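Unit 4: Councils and Synods in the Early Church

Reading: Hermans, pp. 20-40. Seminar in the Vestville Room.

A council gathers bishops to settle matters of doctrine or discipline. A synod is usually smaller and regional -- though early writers use the two words freely.

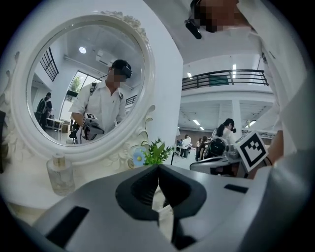
Fig. 1. Oval mirror with carved roses, white frame.

Students should be able to explain who could summon a council, how its decisions were received, and why some were later rejected.

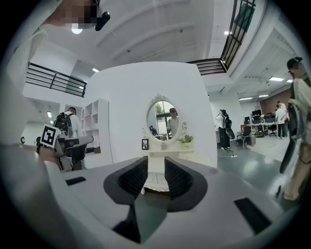
Fig. 2. White lace doily, seen between two black gripper fingers.

Response papers are due to Hendrik Hermans by 4 March 2020.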